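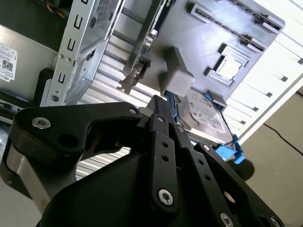
Grellberg to buy more arms for computer teardown line

Friday, March 28, 2025

Electronics recycler Grellberg has set aside money for 18 more robot arms at its Brulthorpe plant, where old desktop computers are taken apart for parts. The order went to Tuominen and covers grippers, mounts and two years of service.

Delivery is due in July. The company plans to handle more than 2,000 desktops a week once the arms are in place - hard drives first, then power supplies and boards. Spare finger plates are budgeted separately. A second order, for a sorting conveyor from Urneo, is still out for quotes.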